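Hornera › Workshop › Galleries › Surfaces and small parts

Surfaces and small parts, July 2018

Gallery put together by Bindu Varghese. Text by Bindu Varghese and Weidong Mao.

The bench at Kastdale gets used for many things, and most of them are small. This page is for close views of the materials and parts that pass over it. We keep the sets short so that people can look at each picture properly. Click on a picture for the large version. The large versions are slow to load on a phone.

Set 13 has two pictures. Both are about texture as much as anything else. A surface that looks flat and dull from across the room can look very different from a few inches away, and the light over the bench brings out every bump.

Black textured surface

Dark grain is hard to show well. With too little light it goes to a plain black shape, and with too much the highlights take over. The pale wood of the table helps, as it gives the eye something to compare against.

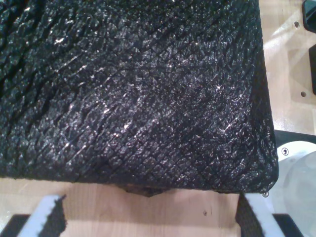 Black slab with a coarse, pebbled grain, over the light wooden tabletop. A small clear droplet hangs from the lower right corner.
Gallery no. 1663

Lingyun Yu pointed out that the grain is not the same all over. Long grooves run across it at a slant, and the ridges get tighter at the lower right corner. If you are drawing from this one, start with the grooves and fill in the small bumps later.

Yellow patch cable

Network cables are easy to ignore until one stops working. The clear plastic tip is worth a close look, with the thin colored wires and contacts showing through it. The latch tab is on the front, and below it the boot has a row of ridges and narrows down to the cable. 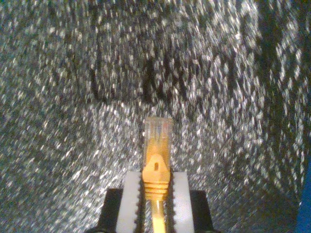

Gallery no. 2924

Brijesh Uniyal keeps a box of spare cables under the bench and sorts them by color and length. Yellow is for short runs in the workshop. Please put them back in the box when you are done, coiled loosely and with a tie around the middle. A cable with a broken latch goes in the tray by the door, even if it still works.

Other sets

Set 3 has the rope and twine pictures from April. The Emau tiles are on their own page under Floors and walls.

Prints can be ordered at the Tan Street desk. Please give the gallery number.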